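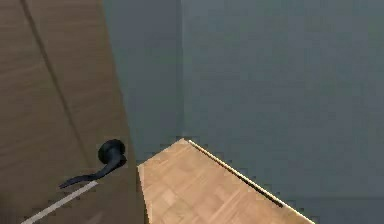 About Fodellow

Fodellow makes simulated doors for people who teach robots to open them. Our product is called Pesusine. It is a library of doors, handles, rooms and floors that you load into your physics simulator, together with a tool that changes them for each training run. We are a small company and the doors are all we sell.

Many visitors come to this page after they have already seen a render of ours, usually a plain one: a brown door standing open, a black lever handle, a parquet floor, gray-blue walls with nothing on them. We like the plain rooms. Most of our customers begin their training in them and add furniture, signs and bad light later.

How we began

Lụa Võ and Tuấn Phan worked together on delivery robots for hotels. The robots drove well in corridors and could call the elevator, but every door that did not open by itself was the end of the trip. The team tried to teach the arm on one real door in the office. After some weeks the arm could open this door, and it could open no other door in the building. The handle of the meeting room was only a little lower and it turned the same way, and still the fingers went past it every time.

Lụa then spent her evenings building doors in simulation. The first one was the office door, measured with a tape and a kitchen scale on a string. The second was the meeting room. Tuấn wrote the part that could change the height of the handle, the strength of the spring and the side of the hinge without building the door again by hand. When there were 28 doors in the folder, other teams started to ask for it, and it was clear that the folder wanted to be a company.

The name Fodellow has no meaning in any language we know. Lụa's daughter wrote it on a drawing of a door and we could not find it used anywhere.

What is in Pesusine

The base library has 38 door families today. One family is a way of building a door: hinged with lever handle, hinged with round knob, sliding with a recessed pull, double door with push bar, and so on. Inside each family you set the sizes and the behavior, or you let the tool choose them inside the limits that you give.

Each door comes with its own working parts:

The handle turns around a real axis and has its own spring. A curved lever and a straight lever have different contact shapes, and we do not replace them by a box to save time unless you ask for it.

The latch holds the door until the handle is turned far enough. You decide how far.

The hinge has friction, and the friction can be different at the beginning of the movement. Old doors do this and new ones sometimes also.

The closer pushes back. You can turn it off, but please train with it before you go to a real building.

The slab has thickness and weight, and its free edge can be touched and pulled like in life. Several customers found that their robot learned to hook the edge after the door was a little open. We consider this a good habit and did nothing to prevent it.

Around the door there is a room. The walls, baseboards and floors can be changed separately. The floor matters more than people expect. A camera mounted low on a robot sees a lot of floor, and a policy trained only on gray carpet may become confused by parquet. We learned this one in a painful way, at a customer's demonstration.

About the look of our renders

We receive one question so often that we answer it on the page: why are some of the images soft? The wood grain looks smeared and the boards of the floor melt a little into each other.

Pesusine has two render modes. The sharp mode is for presentations and for people who train on high resolution. The training mode is small, fast and somewhat blurred, close to what an inexpensive camera sends over a wireless connection. Most of the learning happens in the training mode, and we prefer to show it. If you buy from us you will look at many thousands of such images, so it is fair that you see them first.

You can set the camera wherever your robot carries it. In many views the arm is outside of the image and the door fills one side. Customers who are new to this work sometimes ask us to move the camera back until everything fits. We will do it if you wish, but a camera on the real machine will not move back for you.

How we measure

A simulated door is only useful if its numbers come from doors that exist. Guadalupe Gallegos is responsible for measuring. She travels with a force gauge, an angle sensor, a tape and a roll of painter's tape for marking, and she records how hard it is to turn the handle, how far it must go, how the door starts to move and what it does when you let it go. She measures each door in the morning and again in the afternoon, with the windows as she finds them. Air pressure in a corridor can make a light door feel heavy.

Until now she has measured about 2000 doors in offices, clinics, schools, apartment houses and one ferry. We keep the measurements as ranges for each family. If you want to know from how many real doors a range was made, you can read it in the notes file beside the family. Some ranges are still based on few doors. The notes file says this also, and we ask you to read it before you trust the sliding doors in particular.

The Grivska work

Grivska is the project from which we learned the most, and we have permission to write about it. It is an old office building that was changed into a care home, with doors from three different renovations. The operator wanted one mobile robot to bring linen to all floors during the night.

Giang Tiêu led the work from our side. She began with the plain room and one hinged family with lever handle, and for the first weeks she changed only the handle height and the spring. After that came the weight, the closers, the hinge side, and last the colors and floors. The customer found this slow. We also had doubts at some point, I must admit, and we tried in parallel a run where everything was changed from the first day. This run did learn, but it learned to push every door with great force and it ignored the handle for a long time. We went back to the slow order and we recommend it now to everyone.

On site the robot opened the lever doors well and the push bars very well. It had trouble with one group of doors on the top floor, where the handles were loose and hung down. We had no loose handles in the library at that time. Now we have them – the setting is called "droop" and you find it under handle behavior.

What we do not do

We do not sell robots, arms or hands. We do not sell trained policies, although we can recommend teams who do. We do not make locks that are opened with a key or a code, and we will not accept this kind of job. Garage doors and car doors are often requested and we have no plan for them.

We also do not promise that a robot which opens all doors in Pesusine will open yours. Please keep time and money for tests on the real doors.

Service and support

A license includes the full library, the variation tool and both render modes. Updates come every quarter, and the one in June is usually the largest. You may keep using the version you have, and we will not remove it.

If you need a door that is not in the library, Thoa Nghiêm will talk with you. Send her photos from both sides, the width and height of the slab, the height of the handle above the floor and, if you can, a short video of a person opening the door at normal speed. With this material she can tell you whether it belongs to an existing family or must be built new. A door inside an existing family costs nothing extra. A new family is a paid job, and it goes into the library for all customers after an agreed time.

Support is by email and we answer in English, Vietnamese and Spanish. We do not have a telephone line for support. We tried it, and both sides ended by describing hinges in the air with their hands.

Where we are

Our office is on the upper floor of the Trương building, above a shop for bathroom tiles. The entrance is from the yard. Visitors are welcome if they write before, and there is a test corridor where you can bring your robot and try it on six real doors that can be exchanged in their frames. You can see the same doors on the screen next to it and compare how they move. Please tell us the width of your machine, the freight elevator is narrow.

Working with us

We look now for one person who can model mechanical parts carefully and who is patient with small numbers. Experience with robots is good but you can learn it here. Experience with doors we do not expect from anyone. Write to Tuấn and include one thing you have modeled, with a few lines about what is still wrong with it.

Page last changed: March 12, 2020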